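# Preguntas frecuentes – Lavandería Lurero

Respuestas a lo que más nos consultan en el mostrador. Última revisión: 19/12/24.

**¿Lavan ropa de cama y prendas de punto?**

Sí. Las colchas y los edredones van en la máquina grande. El punto se lava aparte, en frío, y se seca en plano.

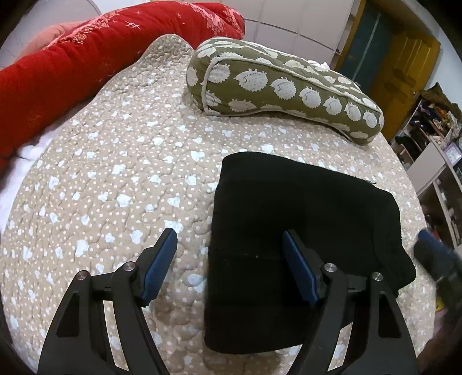
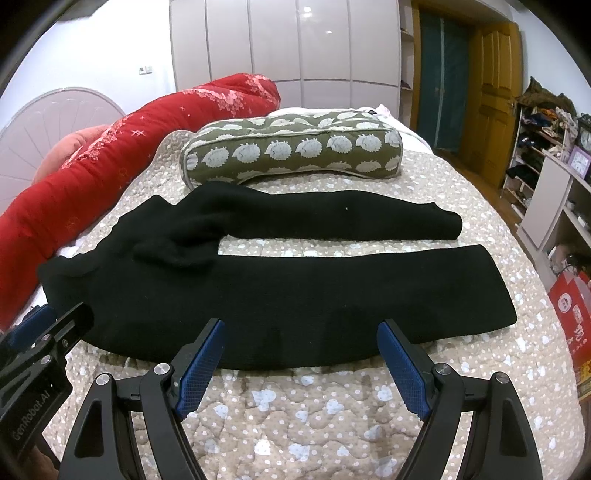 **¿Cuánto tarda un encargo?**

La ropa normal, tres días. Los edredones de pluma pueden necesitar uno más, según la humedad.

**¿Hay peso máximo?**

La máquina grande admite 22 kilos. Si el bulto pesa más, lo dividimos en dos cargas y se cobran por separado.

**¿Recogen a domicilio?**

Solo en el barrio de Fistis y en la calle Sperling, por la tarde. El servicio es gratuito en pedidos de más de 100 euros.

**¿Qué pasa si pierdo el resguardo?**

Traiga un documento de identidad y díganos qué entregó. Buscamos el encargo por apellido.

**¿Quitan todas las manchas?**

No. El óxido y la tinta antigua casi nunca salen del todo. Avise de la mancha al entregar la prenda y no la frote antes en casa – suele fijarla.

**¿Hasta cuándo guardan la ropa?**

Dos meses. En mayo, con el cambio de temporada, pedimos que se recoja en 23 días.

**¿Con quién hablo si hay un problema?**

Con Helmut Wiegand, en el mostrador, por las mañanas.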